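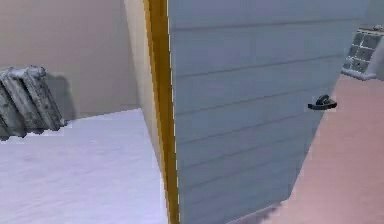

A pale blue-gray door standing partly open.

Students freed after September school raid in Varnum district

Soldiers and local police have recovered 65 students taken from a boarding school outside Varnum, the district education office said in October 2021. The students were held in forest camps north of the Paju road after armed men raided the school in September.

The office said 60 of the students were found together at one camp. The other five had been moved to a farm near Cisuma and were picked up the next morning. They were driven to the Cisuma clinic for checkups, and 8 were kept there for treatment of fever and foot injuries. The youngest is 11.

Four suspects were arrested at the farm. Police did not say whether they have been charged, and would not comment on reports that families had paid a ransom. A spokesman for the district said no public money was used.

The school remains closed. Parents met with officials in Cisuma last week and asked for a perimeter fence, night guards and a working radio link to the police post in Paju. The office said it would pay for the radio link first. Day classes may start again in borrowed rooms in Cisuma, but the dormitories will stay shut until the fence is built.

Zekodine, the relief group that has been running the family center in Cisuma, is collecting school clothes, blankets and exercise books. Donations can be left at the center in the mornings. The group also needs people who speak the local languages to sit with families during interviews.

Families still waiting for paperwork should go to the district office in Varnum and bring a school record or birth certificate.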